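Dye bench, May, entry 11

Started at half past seven because the hot plate takes forever and I wanted the long soak done before lunch. Continuing with the indigo fading question from last time — which of our rinse waters strips the most color out of cotton denim, and whether the detergent matters as much as Nadja thinks it does (she thinks it matters a lot!).

Swatches are from the Skamon bolt, the mid-blue one, cut 3 inches square with pinking shears. I labeled them with laundry marker this time instead of the paper tags, which turned to mush on the last run and cost me a whole afternoon of guessing. Marker held up fine through the first wash and got a little fuzzy at the edges after the second.

Water sources: Flinodau tap, the Dikasberg spring water Johanna Lehner hauled down in a jerrycan, and distilled. Hardness strips say the tap is by far the hardest, no surprise if you've ever seen our kettle. Spring water came out softer than I would have bet. Note to self, the strips expire next month, order more.

Bath temperature crept up on me while I was on the phone, so the second tap swatch got a hotter wash than its twin. I've marked it with a corner snip and I'm leaving it out of the averages. Should have used the Zaugg timer with the alarm, it was sitting right there on the shelf.

Denim at home. Gathers and seams are where I want to look at wear next:
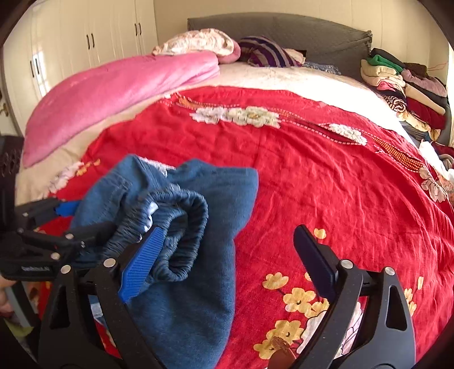
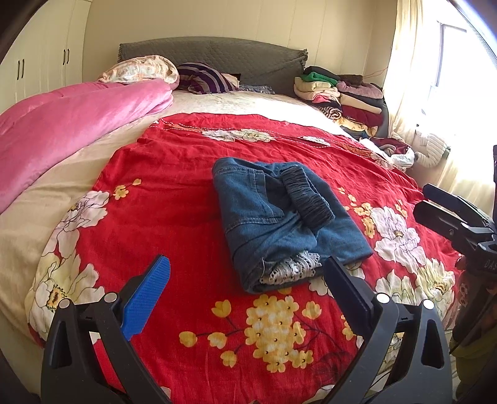

Readings

Meter zeroed on the white tile before every batch. The unwashed control came in at 117 on our own scale, same as last time, so I trust the lamp. The tap-water swatches look grayer to me than the distilled ones, and Nadja Wieser agreed when I shuffled them and made her sort by eye. She got the spring water ones mixed up with the distilled, though, and so did I when she turned the tables on me. The meter can tell them apart, barely.

Powder versus liquid: the powder batch is visibly paler along the cut edges. Could be grit, could be that the fringe just tumbles more in that jar. I'd like to hem a few swatches and see if the effect goes away, but that means begging time on the overlocker and I am still in trouble for the broken looper.

Crocking test was a mess. I rubbed each swatch on white muslin, ten strokes dry and ten damp, and my arm got tired, so the last few strokes were pretty feeble. Johanna says there's a weighted finger for this in drawer 902 in the back store. Looked, found a box of zippers and a very old sandwich bag of buttons. Will ask her again.

To do

Rerun the hot swatch at the right temperature.
Hem four squares from the same bolt, powder only.
Rinse the jerrycan properly — it smells faintly of apple juice and I don't love that for a water test.
Write the dilution on the detergent bottle, Nadja keeps asking and I keep saying I'll do it.

Jars are drying upside down on the left rack. Please don't put them away yet, I need the same ones for the rerun.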